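Pre-run checklist, two-arm table cell, software side
Filled in by me, with Gualtiero Martinelli reading the items out. Sunday, started before lunch.

I've kept the tick boxes as plain yes/no this time because the old form had five shades of maybe. Comments are mine unless marked GM.

Control

1. E-stop drops both arms from the Piras controller: yes. Tried left, right, then both mid-move.
2. Joint limits loaded from the current file: yes, but the left wrist was still on January's numbers when I opened it. Fixed and reloaded. Lino Ferri, can you please stop the startup script falling back to the old file without telling anyone? A big ugly warning would be grand!
3. Speed cap at 30 per cent for first motion: yes.
4. Control loop overruns under 3 in the soak test: no. I got 539, which gave me a bit of a fright, and then I found the logger was writing every tick to the network drive. Logging locally now, zero overruns on the rerun. Calling it a yes, with a note.
5. Keep-out margin around the cables: yes, bumped up to 100 mm. Those purple loops stand well clear of the links and the planner only knows about the links (my favourite gripe, I know).
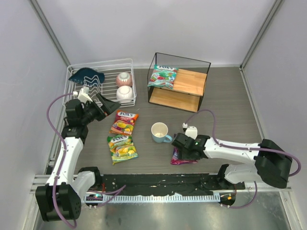 PERCEPTION

6. Both wrist camera mounts snug, calibration matches: yes on the left. The right one needed a recalibration and I've saved it under Panditz, same place as always.
7. Lolly bags labelled separately where they overlap: no. The green Fox's bag just laps the bottom of the orange one and the segmenter keeps handing me one long two-tone bag. Retrain or lower the merge threshold, I don't mind which.
8. Held object masked out of the collision map: yes. The pink and purple bag under the right gripper is the nasty case, all crinkles, with the bottom edge touching the table. GM: add a contact allowance for soft packets.
9. Mug handle direction reported: yes, and it had it pointing at the right gripper, so that's correct. The stain in the bottom isn't tagged as an object any more, hooray.

Planning

10. Wire rack modelled with its dividers: partly. It's still a solid box in Zarkholm, so any plan to reach the bowls or the blue plate gets refused. Safe, but not much use.
11. Overhang on the shelf's upper board: yes, the teal and white bag hanging over the front is in the map now.
12. Arms can't claim the same space at once: yes. Left waits, right goes.

Tooling

13. Flastura replay opens the last run: yes, slow as a wet week though.
14. Fault log exported and named properly: yes.

Okay to run at the capped speed. Items 7 and 10 stay open and I'll have another go at the rack model after lunch.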